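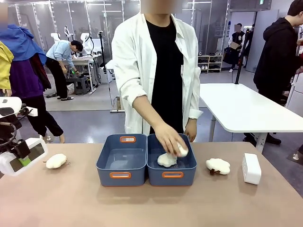 Quick one tonight, long day. Two sets of finger pads, same arm, same controller, and I have Opinions.

So the background for anyone who skipped the March post. We had been running the Slanina fingers since forever. Stiff linkage, thin hard pads, great on boxes, miserable on anything with fluff. Then the Gukska pads came in and I said I'd give them a fair go before moaning about the price. 692 for a set. Yes I know.

Setup was painless, mostly. Two bolts a side, pads on, re-zero the opening width, done before coffee. The Terach controller did not like the new width limits though – kept clamping to the old value until I wiped the config and put it in by hand. If yours closes early and then sulks, thats why. Check the limits file first, not the wiring. I checked the wiring first.

Hard objects: no real difference. Paper rolls I expected to be trouble, the pads have to go in on either side without shoving the thing over, and there isn't a lot of clearance. Wrist view is what you want for this. From the fixed camera everything looks lined up and then you are off by a thumb.
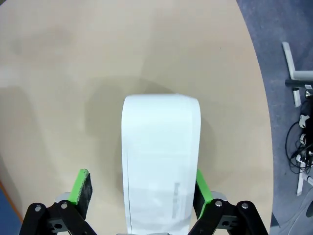
Puslow Manipulation Group – Bench Notes

White roll on a pale table is a rotten combination for exposure btw. The roll comes out nearly blown and the edges go soft gray. I turned the gain down and it helped a bit, then everything dark went to mush. Left it in the middle. Someone in the comments last time said to lock exposure per object and I will try that, just not this week.

The green pads do show up nicely against everything we own, so at least I can always tell where the fingers are. With the old black ones half my time on replays was spent squinting.

Soft stuff is where it gets interesting. Plush has no proper edge, so the old fingers would pinch a tuft of wool and call it a grasp. The controller sees resistance, says fine, lifts, and the sheep stays where it is. The Gukska surface is textured and grabs a wider patch. Still not magic. A sheep on its own on the table is easy. A pile in a bin is a diferent problem, they lean on each other and the one you want is always under the one you don't.

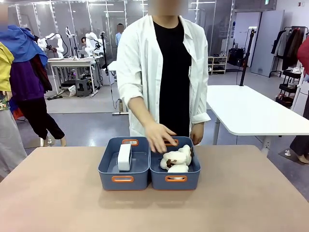
Also the bins have walls, obviously, and a wide-open gripper needs room for both fingers to get down inside. Against the back wall I'd go in at an angle. Middle of the bin, straight down. Near the handle – still figuring that out.

Log is up to 1,257 attempts across both sets, 126 of them I've tagged as "weird" and need to watch again. Not putting success rates up until thats done, because half the weird ones are probably the width limit thing and I don't want to blame the Slanina pads for my config.

Gut feeling for now: Gukska for soft, Slanina for boxes, and swapping between them is quick enough that I don't mind. Would I pay for a second set? Ask me Thursday.

Still to do
– re-run paper roll with exposure locked
– try the Slanina linkage with the Gukska pads, holes look close
– find out if Terach fixed the limits bug or if I have to keep wiping the file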